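From: Yuzuki Kuroda
To: tablecloth-and-linens list
Subject: Re: Washing printed cloths without losing the print

Hello everyone, and thank you for such a lively digest this time. I read the whole thing with my tea going cold beside me, which is how I always end up reading it. I wanted to answer the question that came in near the bottom, because I have been through exactly this, twice, and I would hate for anyone else to go through it even once.

> I inherited a stack of printed tablecloths from my aunt, most of
> them cotton as far as I can tell, one or two with some polyester in
> them. A couple have never been washed and still have the fold lines
> from the package. I'm scared to put them in the machine. My sister
> says hot water and be done with it, my neighbor says hand wash only.
> Who is right? And how do I get the folds out without scorching the
> colors? Also, does vinegar really set dye or is that an old tale?

First of all, I am sorry about your aunt, and what a lovely thing to be left with. Use them! I kept my grandmother's in a drawer for years because I thought they were too good for soup, and all that happened was that they went yellow along the creases. They would have been happier with a little soup on them.

Now, your sister and your neighbor. I think they're both a bit right, and it depends on which cloth you have in your hands. Before you do anything, take a white cotton rag, get it damp with cool water and a drop of detergent, and press it hard against a corner of the print for a minute or so. If the rag comes away clean, you can go ahead with the machine on cool and gentle, inside out or folded print side in. If it picks up color, wash that one by itself in the sink, and don't let it sit in a wet heap afterward. That wet heap is what got me both times. I had a beautiful blue cloth with a white border, I went to answer the phone, I talked for far too long (it was my cousin, and she had news), and when I came back the border was the color of skim milk.

As for vinegar, I used to swear by it, and I've had to change my mind. It won't fix a modern cotton print that wants to run. A splash in the rinse does help get leftover soap out, and I still use it for that, but I wouldn't count on it to save your reds. The little dye-catching sheets do work for me, though I still wouldn't put a red cloth in with a white one on the strength of them.

On the fold lines: please don't go at them with a dry iron on high. Wash the cloth first, take it off the line while it's still a little damp, and iron from the back. If the crease has been there for decades it may take two or three rounds, and there may be a faint line left even then. I put a bowl of fruit on it. For the ones with polyester, turn the iron down to medium and lay a thin dish towel between the iron and the cloth, and keep moving. Polyester goes shiny in a moment and then it stays shiny.

Somebody further up asked about thread count and whether 200 is enough for a cloth that gets used every day. Mine at home is 200 and it has held up beautifully. I think how tightly the thing is woven and how well the hem is sewn matter more than the number on the label. Give the hem a tug in the store when the clerk isn't looking. If the stitches gape, put it back.

And to the person with the round table and the rectangular cloths, I feel for you. I had one for years. You measure across the top, then add the drop you want, times 2, then a little more for the hem if you're sewing it yourself. My old table was 48 inches across and I wanted a 15-inch drop, so that made 78 inches before hems. A rectangle will do perfectly well on a round table if you let the corners hang, and you can tie each one in a loose knot when there are small children running about.

One more question from me, before I let you all get back to your ironing. Has anyone tried the oxygen powder from Cendia on printed cotton? My neighbor gave me half a box and I've only been brave enough to use it on napkins. I would especially like to know whether it's gentle on pale greens, because those seem to be the first to go on me. Peach is nearly as bad. I soaked a set of napkins with little peach roses in something much too strong one November, and they came out looking as if they'd been left in a window all summer.

I'm also still looking for the hem pattern with the mitered corners that went around a long while back. I had it printed out and tucked inside a cookbook, and I've now been through every cookbook in the house. If you have it, even a blurry copy, I would be so grateful.

Below is a cloth with pale tree shapes on white and a wide teal band across it, with lettering and a wreath of soft green leaves in the middle. If you have washed anything like it many times over, do write and tell me how the leaves came through.

With warm wishes to you all, and to your aunt's tablecloths,
Yuzuki

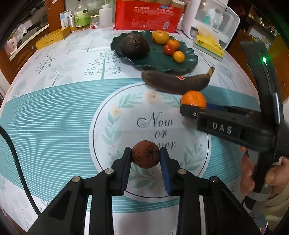

Vol. 2, Issue 2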